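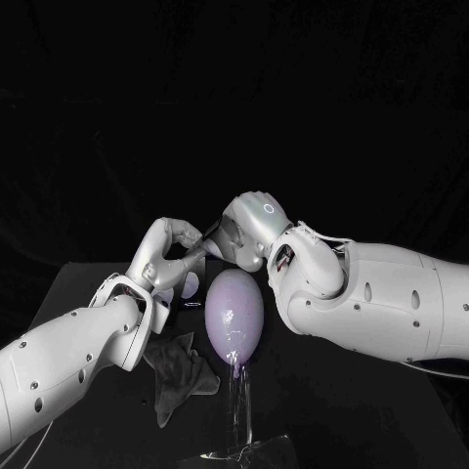

I gave up on the sourdough starter in the first week of January. It had been living on top of the fridge since winter and I'd been feeding it flour twice a week out of guilt more than anything. It went in the compost bin on a hot morning and I washed the jar and felt fine about it.

What I wanted to write about, though, is the bread I've been making since, with packet yeast and no jar to look after. A few people asked after I mentioned it in my last post, so I'm putting it all down in one place.

The recipe started as one from Catrin Foulkes, who I used to share a house with in Bistville. She made the same two loaves every weekend and never weighed anything. I rang her to get the quantities and she had to make a batch with the scales out before she could tell me. It came to a kilo of flour, 700 grams of water, 20 grams of salt and a sachet of dried yeast. I've since dropped the yeast to half a sachet in this weather, as the kitchen gets the afternoon sun and the dough was over the side of the bowl before I'd finished lunch.

I use ordinary baker's flour from the bulk shop. I have tried the Teketti wholemeal, which costs a fair bit more, and swapping in a quarter of it gives a nice colour and a slightly tighter loaf. Any more than that and my partner starts leaving crusts. The cheap supermarket plain flour works too, but the dough is slack and spreads, so cut the water back if that's what you've got in the cupboard.

Method, such as it is. Mix everything in a big bowl until there's no dry flour left. Leave it 20 minutes, then pull the edges up and fold them into the middle, all the way round. Do that again two or three times over the next hour. I used to knead on the bench for ten minutes and I can't pick the difference in the finished loaf, except that I don't have to scrape the bench down afterwards. Cover it with a damp tea towel and let it double.

Then split it in two, shape it and put it in the tins. My tins are old ones of my grandmother's and they're a bit narrower than what's sold now, so my loaves come up tall. If yours are wider you'll get a flatter top and that's nothing to worry about. The second rise is shorter than you'd think in summer. Forty minutes is plenty here at the moment. I've overshot it a few times and the loaf caves in a little along the top, but it still makes good toast.

The oven is where I've had the most trouble. Ours is a Flodano that came with the house, and the dial is out by a long way. I bought an oven thermometer and found that when the dial said 220 it was sitting at 195. I now turn it right up and let it heat for half an hour. Two loaves go in side by side for 35 minutes, and I swap them over halfway through – the back left corner burns things. Tip them out of the tins for the last five minutes if you like a firmer crust on the sides.

Let them cool before you cut them. I know everyone says this. I cut one hot last week and the knife dragged the crumb into a gluey lump, and we ate it with butter anyway.

Storage is the part I've changed my mind on. I used to keep bread in a plastic bag on the bench and in January it was mouldy by the third day. Now one loaf gets sliced and frozen once it's properly cold, and the other sits cut side down on the board under a tea towel. It dries out a bit by day two, but I prefer that to a soft, sweaty crust.

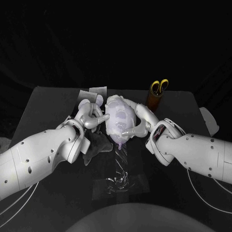 Dalal Hamdan wrote to say she does the opposite and freezes both loaves whole, then thaws one overnight on a rack and gives it ten minutes in a hot oven in the morning. She reckons the crust comes back better than it was on the first day. She also says half a sachet of yeast is still too much for summer and that I should be using a quarter and leaving the dough in the fridge overnight.

I've tried the whole loaf idea once and the crust was very good. The trouble is our freezer, which is a small one under the fridge and mostly full of stewed plums at this time of year. Two whole loaves would mean moving the plums, and there's nowhere to move them to. I'll have a go at the fridge dough this week and report back.

The next thing I want to try is a fruit loaf with the last of the Christmas sultanas. Catrin's notes for that one just say "extra cinnamon, watch the bottom", so I'll be ringing her again.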